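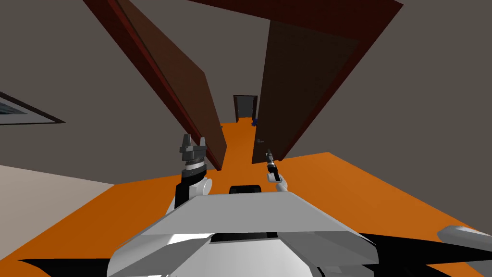
How to ease a sticking internal door

Posted 7 July 2026 by the Miva home desk

Most doors stick along the top or the handle side. Start with the hinges. Open the door, lift it gently by the handle and watch for movement. Tighten any loose screws by hand. If one just spins, pack the hole with a matchstick and wood glue, leave it for 30 minutes, then drive it back in.

If the hinges are sound, find the tight spot. Slide a sheet of paper round the closed door and mark in pencil wherever it catches.

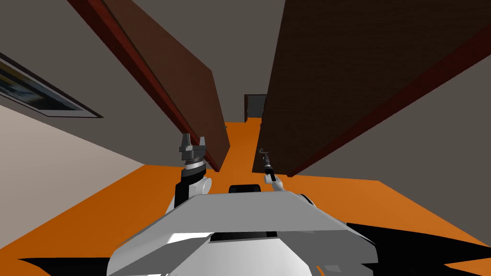
A corridor with an orange floor and a door on the left.

For light rubbing, use coarse sandpaper on a block. For anything worse you need a plane. Take off 2 mm at most, working from the corner towards the middle so the edge doesn't split. Try the door after every few strokes.

Seal the bare edge with paint or varnish the same day.

Comments

hallway_dan: Matchstick trick held up fine on our bathroom door.

Erko fan: Would you plane in January? Ours only sticks in winter.

Miva home desk: Wait until spring and check it again first.

pipkin6: Candle wax on the edge was enough for mine.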